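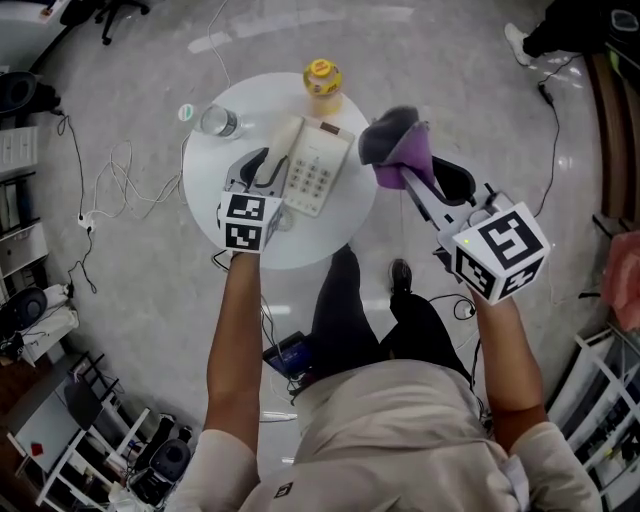
Resgate Tenancy Advice Line: progress report to the Letano Fund, November

Prepared by Lilibeth Manalastas

The line took 505 calls this period. I would be careful with that figure. The Delaunay call log records a dropped call and its redial as two separate entries, and Trevor Petrenko's hand check of one afternoon found 11 repeats. We have asked for a fix. Delaunay says the count is working as designed.

Evening hours (until 8 pm) were meant to reach shift workers. The callers we get after 6 pm are mostly the ones who used to ring at lunch, so I can't yet claim the extension has reached anyone new. Amado Dalisay disagrees and his note is attached.

Bond disputes are still the bulk of the work, with mould a long way behind. The fact sheet on mould has been redrafted again. I doubt a third version will help while agents keep ignoring the first.

Training: 2 sessions held, 40 places offered, not all filled. Feedback forms were glowing, as they always are when handed out beside the sandwiches.

Spending is under budget, only because the Skukitz translation invoice hasn't arrived. Please don't read it as a saving.

Next period: Edgardo Pascual takes over the roster, and we recommend holding off on the web chat pilot until the log can be trusted.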